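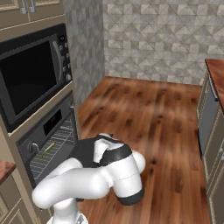 Good morning, everybody, and thank you for coming out to Lulham so early in the year! I want to spend my first few minutes on how our open day will run, and then we'll get to the fun part. Most of you have cooked in a kitchen all your lives, so you already know what makes one awkward to work in. An oven is a lovely test for an arm, I think, with the door open and a little green thing lying on the rack, and the gripper having to come in at a slant beside it. (Pause here. Let them look at the rack.) We do all of this in the simulated kitchen first, and you'll be seeing plenty of it today.

**Next: the visit itself**

- Split into groups of 12, please, and stay with your group.
- Room 4 is the Plavex demonstration. Ask anything you like!
- Coffee is in the Tanui room, and there's plenty of it.

Now, somebody always asks me how much practice goes into one reach. For the oven task we ran 600 tries before the holidays, and I watched far more of them than I needed to (I get fond of it, I admit).

*Slow down.* If you'd like to come back, the Weder team is hosting a longer session in February, and the sign-up sheet is by the door.

Questions now, then coats off and over to Room 4.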